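Notebook, bench 2, Kolutholm
26/01/2023
Handheld gripper work, glass wiping. Rules as they stand, and what changes.
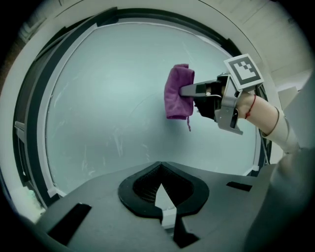 The written practice for this task dates from November and was drafted for flat panels. Most of it carries over to a curved rim with a gasket. Some does not. Working through it clause by clause, old numbering kept.

1. Grip before contact. The towel is clamped at the fingertip and held clear of the glass until the marker is tracked. No change. A session opened with the cloth already pressed on the surface gives a first segment with no approach in it, and Tronley's import check rejects those.

2. Towel bunching. The old text says "folded flat, one edge forward." Drop this. A flat fold slides out of a single finger pair as soon as the stroke reverses. A bunched wad holds. New text: wad the towel so that cloth stands proud of the fingertip on every side that can meet the glass. Bare finger on glass is a stop condition.

3. Loose threads. Not covered before. The purple towel has a short strand hanging from its lower edge. Proposed wording: trim strands before the session, do not pull them. A strand can catch under a gasket lip and drag, and the operator corrects for the drag without noticing. The correction then ends up in the data as if it were part of the wipe.

4. Marker visibility. The marker plate on top of the tool has to face the other unit for the whole stroke. On a flat panel this was easy. Inside a round opening the wrist wants to roll as the cloth follows the ring, and the plate tips with it. Rule: re-grip the stroke, not the wrist. Divide the circle into arcs, lift between arcs, reset. The lift counts as part of the task and is not to be edited out.

5. Gasket. Wipe glass only. Contact between cloth and rubber is allowed at the border; dwelling on it is not. If the gasket needs cleaning it is a separate task with its own label. Mixed labels were the largest single source of rework in the last batch: 41 episodes out of 3564 went back for relabeling, every one of them for an undeclared second surface.

6. Wrists and sleeves. Present text says "no loose clothing." Too vague to enforce. Split it:
6a. Cuffs fastened or turned back so the fabric cannot pass the grip section.
6b. Bracelets and bands: the Bañuelos sheet bans them outright, ours is silent. For handheld tools with no powered axis I see no safety case for a ban. For any session on the powered arm the ban applies in full. Write both cases down so the operator does not have to guess which sheet governs.
6c. Whatever is worn at the start stays on to the end of the session. Changing partway splits the session in two.

7. Latches and brackets on the rim. Treat as keep-out. The angled brackets under the grip are the lowest point of the tool and will reach a latch well before the finger does. Plan strokes so the tool body stays on the side away from the hardware.

8. Second unit. Two-unit sessions: the unit not doing the wiping is held still, fingers pointed at the work, and is not used to brace against the rim. Rullotance asked if bracing could be permitted for long arcs. Answer for now is no. Bracing hides tremor in one stream and leaves it in the other, and the two then disagree on where the rim is.

9. End state. The old rule defines done as "surface clean." Not usable; haze and streaks depend on light and viewing angle, and two reviewers will call the same pane differently. Replace with coverage: every arc passed once in each direction, then withdraw. Cleanliness can be recorded as a note, outside the pass/fail field.

10. Stops. Bare finger on glass, marker lost for more than 3 seconds, cloth dropped, snag on gasket. Stop, keep the recording, label it as stopped. Deleting stopped episodes is not permitted under any of the sheets.

Open items

Stroke speed. No limit set. I would like one before the powered arm runs the same task, but do not want to pick a number from handheld data alone.

Cloth replacement interval. Currently left to the operator. Needs at least a visual criterion.

Check whether clause 4 conflicts with the Tronley requirement for continuous contact. Their text says "continuous wipe," which could mean either thing. Ask for the definition in writing.

Clause 6b goes out for comment first; the rest can be merged into the sheet as is. Print the new version for bench 2 and take the November copy off the wall.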